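Notes from the open day at Borncombe, 2021-04-27

I had been promising myself a trip out to Borncombe for so long that my sister had stopped asking whether I'd gone. It's a converted dairy at the bottom of a very steep lane, and the people who rent it now are a mix of potters, furniture makers and one small design shop. Once a year they open all the doors and let the rest of us wander through. I went with my neighbor Evie Bainbridge, who drove, and who had packed enough sandwiches for a family of five (egg and cress, plus a cheese and pickle that I am still thinking about).

We parked in the field at the top and walked down. If you go, wear real shoes! The lane is loose gravel the whole way and I had on the flat canvas things I wear to the grocery store. By the time we reached the yard I had a stone in each of them and had to sit on a wall and sort myself out while Evie went ahead to find the bathrooms and a program.

The program was a folded sheet with a hand-drawn map, and there were 16 stops on it. We didn't make it to all of them, and I don't think you're meant to. We started in the old milking parlor, which is the throwing room now, long and low with drains still running down the middle of the floor. Very handy for potters, I would think. A young man was making bowls at the wheel and talking the entire time without once looking at his hands. Evie asked him how long it takes to learn, and he said he'd spent his first winter making nothing but cylinders and cutting them in half with a wire to look at the walls. I loved that. I make bread, not pots, but I've cut open plenty of loaves in the same spirit.

From there you go up three steps into the glaze room, where the smell changes completely. It's a bit like a wet sidewalk and a bit like chalk. Buckets everywhere, all with lids, all labeled in grease pencil, and a shelf of little test tiles hung on nails. I'm a sucker for a test tile. They let us handle them, and there was one gray-green that I'd have happily had on every plate in my house. The woman looking after the room told us it had gone wrong for most of a year before it went right, and that she still didn't fully trust it. She was about to tell us more when a school group came in, so we squeezed past and went on.

The part I had really come for was the Ernico workshop, at the far end of the yard. Ernico is the design shop, and they make plain white things for the table and the bathroom, and I have owned one of their jugs since my last apartment. It has survived two moves and a cat. You go in through a heavy curtain, and coming in from that bright yard I had to stand still for a moment and let my eyes catch up. The white furniture practically glows in there. I had a good long look at one table in particular, with a pale rounded piece standing on it and one of their square printed markers lying flat on the top.
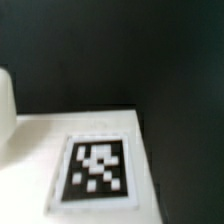 *A white tabletop at Ernico, with the square marker lying flat on it and a rounded white form to the left.*

What I hadn't understood until I was in the room is how much work goes into a shape that looks as if no work went into it. Our guide for this stop, a soft-spoken woman in a canvas apron, passed around two mugs and asked us which we preferred. Everybody picked the same one. Then she had us close our eyes and hold them again, and half of us changed our minds! The difference was all in the curve where the side turns in toward the foot. On one your little finger had somewhere to rest, and on the other it didn't. I've been picking up mugs in my own kitchen ever since and being quietly rude about them.

She talked about white as well, and I could have listened to that for an hour. They keep a drawer of whites, and she laid a few side by side on a cloth for us. One looked pink next to its neighbor and perfectly ordinary by itself. Evie, who painted her hallway last spring and has regretted it ever since, asked a great many questions at this point and wrote the answers on the back of the program. The advice, for anyone else with a hallway, was to paint a big sheet of card and carry it around the house at different times of day before you buy the second can.

We had our sandwiches on the grass behind the kiln shed, where somebody had put out hay bales. There was tea from an urn and a lemon cake that was gone by the time we'd found our cups, so go early for the cake. The kiln itself is called Chrysikopoulos, after a former landlord, I was told, though I heard a second version of the story in the tea line and it involved a boat, so I won't swear to either. It was cooling that day and we could only see the outside, a big brick hump with an iron door and a row of clay mugs set along the top to dry in the warmth.

After lunch we did the Benitz rooms. Benitz makes chairs, mostly, and stools, in ash and oak, and the two rooms were knee-deep in the most beautiful curly shavings. A little boy was filling his pockets with them and his mother had clearly decided to let it go. You could try the shaving horse if you were willing to stand in line, and I was. I took off one decent curl and then several bad ones. The stools were $98 each, and I walked away from them, and then I walked back, and then Evie took me firmly by the elbow. I have regretted the elbow slightly. There was one with a dipped seat that fit me better than anything I own.

A few practical things, in case you're thinking of going next time:

- Parking was $6 per car, cash only, paid at the gate to the field.
- The yard is level and easy to get around once you're down there, but the lane isn't. Ask at the gate about driving down to drop someone off.
- Dogs are fine in the yard and not in the workshops. There's a rail and a water bowl by the pump.
- The seconds table is inside the old bottle store and isn't marked on the map. Go through the green door next to the bathrooms.

I did buy something in the end. It was on the seconds table, a small Ernico dish with a pinhole in the glaze on the underside, and it's already in use by the sink holding my rings. Evie bought a set of tiles that she says are coasters and that I suspect will end up in the hallway.

They have a smaller evening opening planned for June, just the throwing room and the kiln, with a firing if the weather holds. I'd like to see that kiln lit. Evie has said she'll drive again if I bring the food this time, and I've already started a list.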